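Day nine with the Prumier kit

August, half past ten at night, tea gone cold beside me again. I promised myself I'd write this thing up while the trial was still running and I've skipped three evenings, so this will be long and a bit out of order.

Where was I? The last entry finished with me swearing at the calibration sheet. That's sorted. The sheet has to lie dead flat, and I'd been doing it on the bench with the warped corner, so every time I ran the routine the left hand came up a few millimetres out compared with the right. I taped the sheet to the lid of a storage tub, put it on the floor, and it passed first go. Two hours of my life I could have had back! The manual does say "flat surface", to be fair, but it says it in the same grey type it uses for the recycling information.

So, for future me, who will have forgotten all of this by the time Cowie ask for an opinion: the kit is a pair of hand-held grippers, a head mount, a battery pack, the calibration sheet, and a login to the Prumier upload service. You hold the grippers, you do ordinary jobs with them, and the recordings get turned into something you can train an arm on. No arm needed in the room while you're recording, and that's the whole appeal for a place our size. Cowie are the distributor, they've lent it to us at Sturnness for the month, and at the end of it we either buy the pair, hire by the quarter, or send the lot back in the box it came in. (I must find the box. I think the foam is under the stairs.)

The Prornness set is the other one on the shortlist. I had that for a week back in autumn and my wrists still remember. Lovely triggers on the Prornness, really crisp, but all the weight is out the front and by lunch I was resting my elbows on everything. The Prumier ones sit further back in the palm. I did a full morning today and only noticed my hands when I went to open the biscuits.

Things I like, while they're fresh. The fingers close evenly. That sounds like nothing, but with the Prornness one side always got there a hair before the other and it would nudge whatever you were picking up, so half your recordings had this little shove at the start. I've had none of that. The pads come off with a quarter turn, too, and there are spare ones in a zip bag, and I've already swapped one after I got jam on it. And the upload page tells you in plain words when a take has been rejected and what for. "Left hand out of view, 4 sec" is a message I can do something with. The other mob just gave you a red dot.

Things I don't like. The battery pack clip is rubbish. It's meant to go on a belt and I don't wear a belt, so it goes on my pocket, and twice this week it has let go when I crouched down. The cable is also a good hand's length longer than it needs to be when you're standing up, and then somehow too short when you reach for a low shelf. I've tried running it up my sleeve, behind my back, and over the shoulder. Over the shoulder is the least bad, but I look like I'm being unplugged from something.

The beeps! There's a beep for start, a beep for stop, and a beep for "tracking is poor", and the third is so close to the second that I've put the grippers down mid-task at least a few times a day thinking I'd finished. I wrote to Cowie about it and they said there's a setting. There is a setting. It turns all the beeps off. I've gone with off and I look at the light.

The count is at 593 good takes as of this afternoon. I had it in my head we'd be well past that by now, but the first couple of days were mostly rejects and I keep forgetting that resetting the bench takes longer than the job itself. Pick up the cup, put the cup down, record, fine, eight seconds. Then put everything back where it was but not exactly where it was, because they want variety, so I'm standing there trying to be random with a bottle. I am terrible at being random. I've started throwing a dice from the games cupboard to decide which side things go, and my colleagues think I've lost it.

We've moved off cups now in any case. The plan for this week is kitchen jobs, doors especially. Doors are where the Prornness recordings fell to bits for us, because you need one hand to keep the door from swinging back while the other goes in, and the moment your hands crossed over it lost track of both. I had the big fridge in mind and then thought better of it (the seal on that is vicious, and other people's lunches are in there), so we're using the little one up on a table where I can get at it from standing. The routine is: door open, bread in, bread out, door shut. Four parts, recorded as one take if I can manage it, and as separate takes if I can't.

I did my first lot of those this morning before anyone had thought about morning tea, and it's the first time with this kit I've felt I was working at the task and had forgotten the tool. You get into a rhythm. I talk to myself a bit – "in, down, let go, back" – and I'd be embarrassed if the thing recorded sound, which I have now checked and it doesn't.

A soft loaf turns out to be a great test, by the way. Squeeze too hard and you've got a waist in it, too light and it slides. On the cups I was just snapping the trigger shut every time and getting away with it. With bread I have to feel my way in, and the trace on the upload page shows it too, a nice slow slope where the cup takes had a cliff. I sent a screenshot of the two side by side to our training people and got back a thumbs up and a request for more bread. So more bread it is. I'm buying the cheap sliced stuff and the unsliced from up the road and alternating, and the receipts are going in the trial envelope, and somebody in accounts is going to have questions.
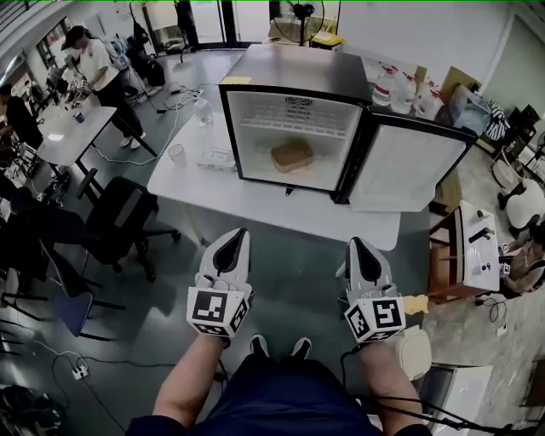

Both hands up, fridge open, loaf on the bottom shelf.

I'll stick that one in here as a reminder of the height, as I want to set up the same way tomorrow. I'm thinking of trying one lot sitting down on the office chair as well, to see whether the tracking copes when everything's at eye level. My guess is it'll be fine for the bread and hopeless for the door, as my knees will be in the way.

Now the money, which is what I'm supposed to be writing about. The quote from Cowie came through after lunch and it's 1946 dollars a quarter on hire, with the upload service included and pads thrown in. Buying is a fair bit more and then you pay for the service on top from the second year. I've gone back and forth on it all evening. If we're only doing this kitchen set, then hire for one quarter and give it back. But I know what this place is like, and the minute the fridge takes look any good someone will want cupboards, then drawers, then the dishwasher, and we'll be hiring it for two years and could have owned the thing.

The other wrinkle is that I want 2 pairs. With a second pair somebody else can be recording at the other table while I'm resetting mine, and I reckon that's where most of the day goes. Cowie will do a second set at a reduced rate but only on a purchase, not on hire. Cheeky. I've asked them to think about it. They've said they will "take it back to the team", so I'm not holding my breath.

What I'd tell someone at another outfit, if they rang me up tomorrow: get the Prumier if your people will be holding it for hours, get the Prornness if you're only doing short, fiddly bits and you care about the trigger. Don't let either of them sell you the extended support on day one. I've used support four times in nine days and every one of those was on the ordinary free line, and the longest I waited was the time it took to make toast. (From the trial bread. Waste not.)

I do still have a nagging feeling about the finger pads. They're grippy when they're clean, and this morning they'd gone a bit shiny by the end, and I had one loaf spin in my grip on the way out of the fridge. I wiped them over and it came good. But if they need wiping every half hour then that ought to be in the instructions, and if they wear out every month then "pads thrown in" needs a number beside it. I've put that in the email as well. It's now a very long email.

To do tomorrow, before I forget:

Write the dice sides on the whiteboard so I stop asking.
Safety pin for the battery clip. Or borrow a belt.
Redo the calibration first thing, on the tub lid, NOT on the bench.
Thirty door takes with the left hand holding and the right going in, then swap hands for the same again. I've been favouring the right and it'll show.
Ask Cowie what counts as a month for the trial, calendar or from delivery, because the box sat at reception for a while before I got to it.
Bread.

Nearly eleven. My thumbs have gone a bit stiff after all, now that I've been typing this long, so perhaps I was too kind about the wrists up there. I'll see how they are in the morning and change it if I have to.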